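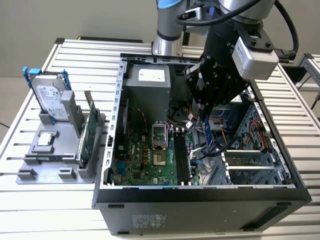

Unit 4: Repair, Reuse and Disposal of Office Equipment
Course handout, Facilities Management Certificate, Wernden
Instructor: Ursina Fankhauser

4.1 Scope of the unit

This unit considers what an organization should do with equipment that has reached the end of its planned service life. Students are expected to have read the chapter on asset registers before the session. Depreciation is treated in Unit 5 and is mentioned only briefly in these notes.

4.2 Planned life and useful life

Planned life is the period over which the cost of an item is spread in the accounts. Useful life is the period during which the item does its job at an acceptable cost. The two are often confused. A desktop computer may be written off after four years and still serve well at a reception desk – provided that its software continues to receive updates.

4.3 The repair threshold

Many organizations set a threshold above which repair is not approved. In the exercises we use 65 percent of the replacement price. Labor must be included in the repair cost, as must the time during which the user is without the item. Parts recovered from retired units are entered at their handling cost only.

4.4 Case: the Haslinger office

The Haslinger office holds some 200 desktop units, of which 72 are due for replacement in June. The manager may sell them as a single lot, offer them to the Tornden branch, or keep a portion for spare parts. Storage at Haslinger is limited to one room, shared with the archive.

Prepare a one-page recommendation. State who signs for the removal of stored data and at what stage. Marks are deducted where this step is placed after the transfer of ownership.

4.5 Records

Each disposal requires an entry showing the serial number, the condition, the method of disposal and the name of the receiving party. Entries are not deleted when an item leaves the building; the status field is changed to "retired."

Reading for the next session: Unit 5, sections 5.1 to 5.3. Recommendations are to be handed in on paper at the start of class.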